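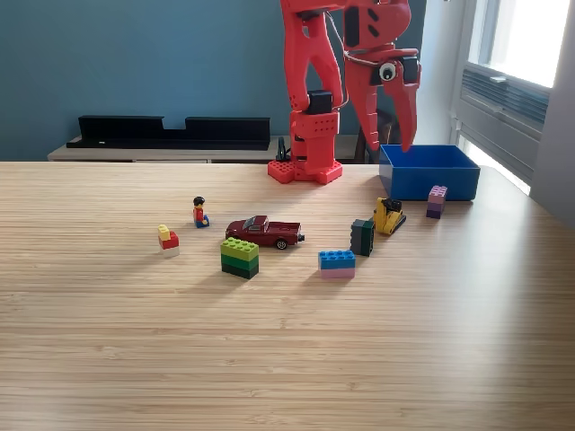
Questions founders ask us

Plamholm is a small venture fund, and we get a lot of letters from people who have never raised money before. Mehwish Paracha, who reads most of them, gathered up the questions that keep coming round.

What sort of companies do you back?

Very young ones, mostly, often with a working something and a handful of customers. We like tools that other businesses use every day, but we've strayed from that before and been glad of it. Posis was two people and a spreadsheet when we first met them!

How much do you put in, and what do you ask for?

It depends on the stage, so do tell us what you need and how you'd spend it. We take a minority share and we don't insist on a board seat. Dušan Perić will happily go through the terms with you line by line - bring a cup of tea, as he is thorough. 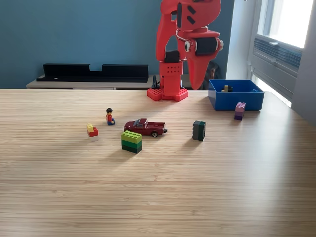 Red arm on a light bamboo tabletop

How many pitches do you read?

Last year 1137 came in. We had a proper first call with 99 of those founders and invested in 8 companies, Uvau and Cassim among them. I know those odds look a bit stern, but plenty of the people we turned down came back later with something stronger, and we're always pleased to see a familiar name.

Do I need an introduction?

No, please just write. The form on our contact page goes to the same inbox as everything else, and a warm word from a friend of ours won't move you up the pile.

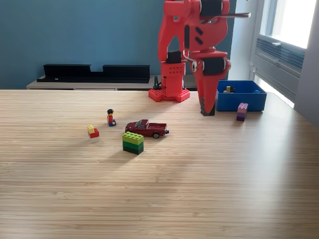 The gripper, close to the blue bin

What should I send?

A short deck, ten pages or so, and a few lines on who you are. Leave the five-year forecast for later if you haven't made one yet.

How long until I hear back?

Usually within three weeks, though it slows down in March when we're closing our accounts. If a month has gone by, give us a nudge and we won't mind a bit.

Will you sign an NDA first?

We don't at the first stage, I'm afraid, so keep back anything truly secret until we're talking in earnest.
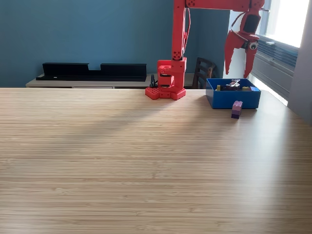

Base and gripper at the far side of the table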